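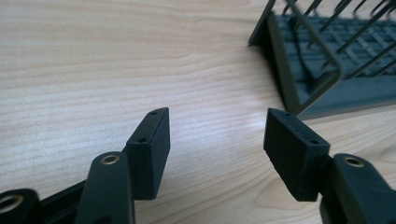

The top of the work table at Hestcombe, in its nice pale wood.

Welcome to the table page! A few people have asked me about it since we moved into Hestcombe, so I've finally given it a spot of its own in the gallery. It's the first piece of furniture that went into the room and it's still the one everything else has to fit around. I've put the notes below in the order people usually ask about things.

Where it came from
I bought it in April from Ozan Şimşekoğlu, who was clearing out the sewing room at Yüksel and wanted it gone before the new cutting benches came. He asked for 90, I gave him 90, and then he threw in a box of felt pads and wouldn't take anything for them. I'd gone over there to look at a filing cabinet (I didn't buy the filing cabinet).

Getting it home
Ozan and I took the legs off in his parking lot, which sounds easy, and then one bolt wouldn't budge and we stood there passing the wrench back and forth. The top rode home flat in the back of the van on two old blankets. Carrying it up the steps was the worst of it. We tried it on its side first and got stuck at the door, so back down we went, turned it around, and tried again with the short end leading.

The color
I love a light wood! My last table was stained so dark that I kept losing screws on it, and it made the whole room feel like late afternoon even at ten in the morning. I thought about staining this one too, just a little warmer, and my sister talked me out of it over the phone. I'm glad she did.

The finish
I sanded it by hand over one long weekend and used a wax from Cirnon that a neighbor had left over. Two thin coats, with a night in between. I did the underside first to practice, so if you ever crawl under there you'll find a few streaks where I was still figuring out how much to put on the rag. The wax smells like oranges for a day and then like nothing much.

The legs
They're the original ones, with Ozan's felt pads stuck on the bottom. One leg is a hair shorter than the others, or else the floor dips in that corner, I've never settled which. It has two pads instead of one and the wobble is gone, unless you lean hard on the far side to reach the window latch.

What goes on there
Pretty much everything. Mornings it's my desk, and on Tuesday evenings we pull up the stools and do repairs, mostly bags and straps and the odd lamp. There's a roll of Poltex cloth I put down for the messy jobs (glue, mainly). Coffee is allowed, but only with a coaster, and yes, I do check!

Looking after it
Crumbs get brushed off at the end of the day and I wipe it with a barely damp cloth, going with the grain. No spray cleaner. I tried one on the underside and it left the wax cloudy in that spot. I'll rewax it next spring, or sooner if people keep forgetting about the coasters.

Would I sell it?
I've been asked, and no. If you're after something similar, keep an eye on workshops that are refitting, and take a tape measure with you. Mine cleared the door by less than the width of my thumb. Bring your own wrench, too, plus a can of penetrating oil for the bolts.

The stools and the shelves will get their own page once I've finished painting them. I've done 16 brackets so far and I'm sick of the sight of gray primer.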